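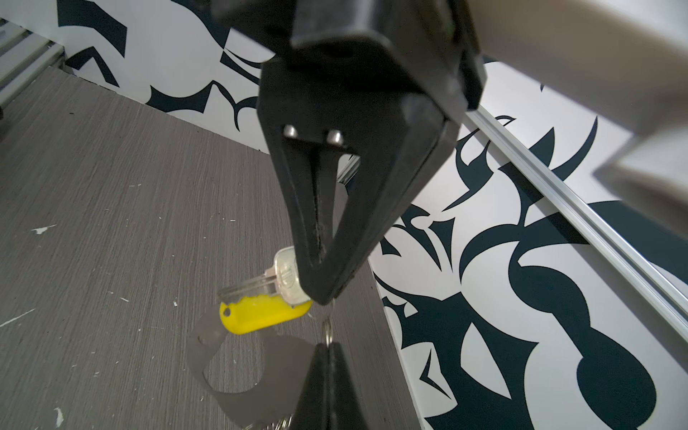 Kosell left a comment on my last post asking why I bother with a homemade gripper at all when a suction cup would be done in an afternoon. Fair question! My answer is keys. A suction cup has nothing flat to grab on a key ring, and picking up small awkward junk from a table is exactly what I want this arm to do.

So, two black fingers, narrow at the tips, and a bunch of keys with a yellow tag. I'm on version 7 of the fingers now. The early ones were too wide and kept pushing a ring along the table, and one pair (my favorite looking, sadly) flexed so much that the tips slid past each other. Version 7 is stiffer and prints in 70 minutes, so I can try a new shape before dinner and another one after.

Last night I ran 21 pickups in a row at the Sturnmont workshop and got them all except two — both times the ring had landed flat against the table and the fingers closed just above it. I think the fix is in the software. If I let the arm press down a hair before closing, it should get under the edge. I've got the approach speed set way too high as well, because I'm impatient and it looks cool.

Next up is the cable routing, which I keep putting off, and then a proper log of the motor current so I can tell a real grip from an empty one. I'll put the finger files up once I've fixed the screw holes.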